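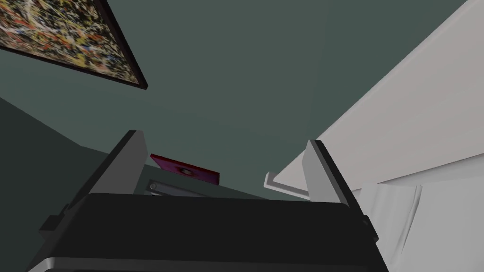
Hanging rails and the wall in the back room

The back room of the flat in Plandunstead has lath and plaster on two sides and brick on the others. A detector finds every lath nail and reports all of them as studs, so I gave up on it and went over the wall with a small magnet on a thread. Nails in a vertical line mean timber behind. The studs came out at 36 cm centres, with one odd gap near the door that I have left alone.

I bought the rail from Prosser in Multamholm. It is a plain aluminium section, sold in 2 m lengths, with a rated load of 70 kg per length if every fixing goes into something solid. I derate that by half on old plaster. Nylon cords hook into the rail and the picture hangs from a sliding clamp, so height can be changed without a new hole.

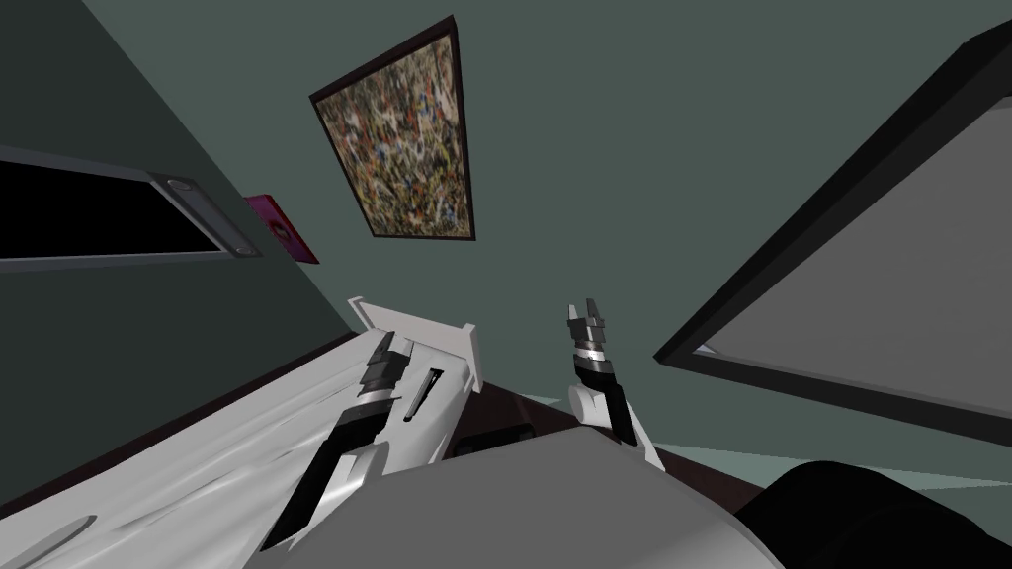

Drip-style abstract, thin dark frame.

Levelling took longer than drilling. The ceiling drops by over 7 mm from one end of the wall to the other, and a rail set true looks wrong beneath it. I split the difference. Anyone with a spirit level will find the error.
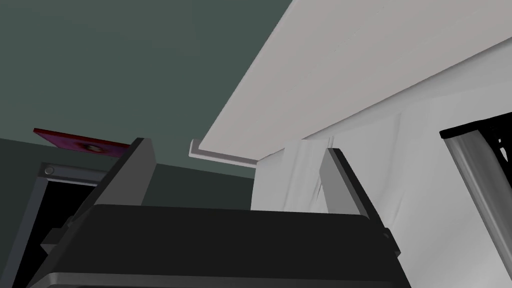 For the brick sides I used ordinary brown plugs and a 7 mm masonry bit, drilled without hammer until the bit was through the skim. The mortar is soft lime and plugs turn in it, so each hole has to land in a brick face. Two did not and were filled.

The cords from the Sedelitz kit I used in the last flat do not fit this rail. The hook is slightly too wide. Filing it down is possible but I would not trust it with glass.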